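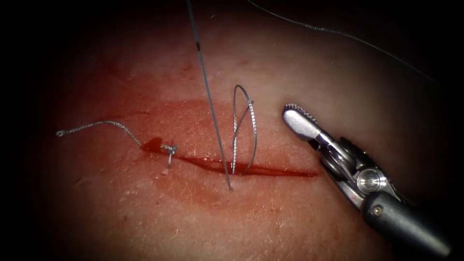 Figure 2. Straight incision during closure. A completed knot lies towards the left end of the cut, with a long tail of braided thread left on the surface. The curved needle is partly out of the tissue near the centre.

3.2 Placing the first stitch and leaving the tail

The second part of the study dealt with short, straight cuts closed with separate stitches. We asked whether the position of the first knot, and the length of thread left on it, made any difference to how evenly the rest of the cut came together. Earlier work by our group (the Prarnness series) had looked only at the finished row, and had recorded nothing about the order in which the stitches were put in.

Two ways of starting were compared. In the first, the opening stitch was placed at the middle of the cut and each half was then divided again. In the second, the opening stitch was placed near one end and the work moved steadily towards the other. Figure 2 shows a closure with its first knot near one end. We use it here for the terms we need in the rest of this section: the knot, the tail, the needle arc and the wound line.

The knot was scored for its position across the wound line. A knot sitting directly on the line was marked "central", and a knot drawn to one side was marked "offset". In Figure 2 the knot sits across the incision and was marked central. Offset knots are generally preferred in teaching, as they are easier to lift when the stitch is taken out, but many of the people in our study did not move the knot until the whole row was finished. We therefore scored every knot twice, once when it was tied and once at the end.

The tail was harder to score. Our written guide asked for short tails, trimmed as each stitch was completed. In practice tails were often left long until the next stitch was in place, and some were not trimmed until the end. A long braided tail tends to curl at its free end and can come to lie over the area where the next stitch is to go. In Figure 2 it extends up and to the left of the knot, away from the needle, and we classed it as "clear of the work". Tails lying over the uncut part of the row were classed as "in the way". Those that could not be placed in either class were left out of the comparison.

Needle passes were judged by where the needle entered and left the tissue on each side of the wound line. The aim was an equal distance from the cut on both sides. When the curve of the needle stands high above the surface, as it does in the figure, both points can be seen together and a fair judgement can be made before the thread is pulled through. Once the thread has been drawn tight the edges move, and we found that two people scoring the same stitch agreed less often.

Blood on the surface was recorded but not scored. It tends to gather where the edges are least closely held, and in Figure 2 there is a small dark pool at the left end of the cut, beside the knot, with a thin line running along the rest. A reddened smear covers the tissue above and below. Smears of this kind can hide the fine creases that scorers would otherwise use to judge whether the two edges have been lined up correctly, and for this reason we did not use creases as a reference.

In all, 1262 stitches were scored from the work of 20 people. A further 13 stitches were left out, most of them where a hand covered the knot at the moment it was tied. Scoring was done by the first author and by Ilse De Haan, working apart, and differences were settled by looking at the pictures again together. The scoring sheet was adapted from the Brekeo checklist, with the item on skin colour removed and two items on tail length added. The final version of the sheet is dated 09/10/2021.

Rows started at the middle had a more even spacing than rows started near one end, and the difference was largest in the last two stitches. People who started at one end often reached the far end with a gap too wide for one stitch and too narrow for two. Tail length had no clear effect on spacing. It did affect the time taken, as tails classed as in the way had to be moved or trimmed before the next pass, and this was sometimes done with the needle already in the tissue. The times themselves are given in Section 3.3, together with the results for the angled cuts.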